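Clearing the Blue Table

The kitchen table at Bikholm has a printed cloth-and-coffee life of its own. It seats 6 in theory. In practice it seats whatever got set down on it since breakfast, and by September we had stopped pretending otherwise. This page of the Wuvier house gallery is devoted to the clearing of it, one crumpled item at a time.
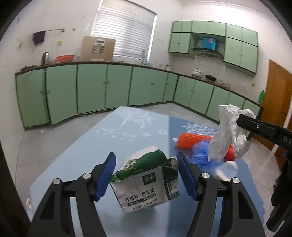
A carton with 金典 on the front and a good deal of creasing at one corner.

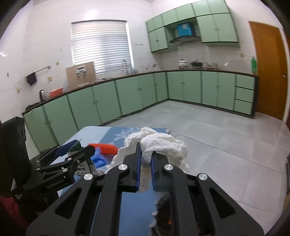

Filed under: Kitchen / Tabletops / Clutter

The bright blue crumpled thing turns up in both, next to something orange-red, and I'd like it known that neither was on the shopping list. The big white wad in the second picture is tissue or thin cloth, and the house is split on which. The pale leafy print on the tabletop was the reason we bought it, for 340, back when we imagined seeing it.

The green cabinets got their own page, as did the Onsri shelf and the Fuller drawer (bring a snack).

Posted Mar 26, 2024
Next gallery: Under the Sink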